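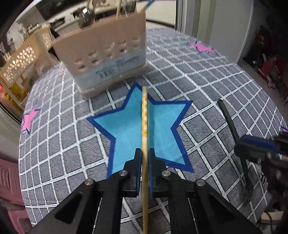
Re: left jaw drops chopstick before the caddy

Maja Kaczmarczyk wrote:
> Third unit at Irkmont now does it. The jaws close, the width
> reading settles, then the stick rotates and slips out on the
> lift. No fault in the log. Pads replaced in June.

Same symptom on our Grerkville pair. The width reading is fine. The problem is play in the pivot screws: past 200 cycles the left jaw toes out, so the pad touches a thin stick only at its front edge. Thicker handles still hold, and the log stays clean.

Please check torque on all pivot screws every 200 cycles and use threadlocker on reassembly. One screw on our unit backed out completely at 600 and landed in the linkage. Stop using any gripper with visible jaw play. Do not raise the grip force to compensate.

Replacement screws are on order from Plenditz.

Grażyna Malinowski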